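4.3 Setting up the Litside ground radio monitor

This section applies to aerodrome operators who have received a Litside monitor for use with their ground-to-air radio equipment. It should be read together with the operator's own maintenance schedule. Only staff authorised by the aerodrome may carry out the steps below.

Before you start

Tell the tower supervisor that the monitor will be out of service. Confirm that the standby channel is working and enter the time in the station log.

CAUTION: Do not disconnect the aerial lead while the transmitter is keyed.

Steps

1. Switch off the monitor at the front panel and wait until the display is blank.
2. Connect the aerial lead to socket A and the Holub recorder to socket B.
3. Switch on the monitor. The start-up test runs without further action.
4. From the main menu, select Station, then enter the station code issued by the Soston office.
5. Set the alarm delay to 2 seconds.
6. Set the log size to 2,000 entries. The monitor will accept up to 2,440, but the remaining space is kept for fault records.
7. Select Save and return to the main menu.

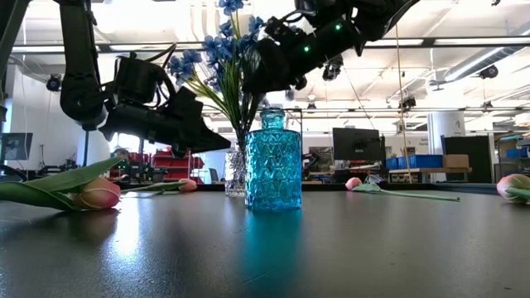
The monitor should be placed on a level surface within reach of the operator's position, with its display turned away from direct light. Windows and ceiling lights are the usual causes of an unreadable display. A smooth, dark tabletop does not prevent the problem: light from the ceiling can show on it in long streaks, and similar reflections on the display may hide the amber warning text. Check the position both in daylight and after dark.

NOTE: If the unit is moved after set-up, repeat steps 3 to 7.

Checking the alarm

8. Ask the tower to make a test call on the monitored channel. The level shown should reach 100 on the scale.
9. Remove the test signal. The alarm should sound once the delay has passed.
10. Press Accept, then enter the result in the station log.

If the alarm does not sound, leave the standby channel in use and report the fault to the Clodus help desk.

Share this page
Shares: 2
Comments: 0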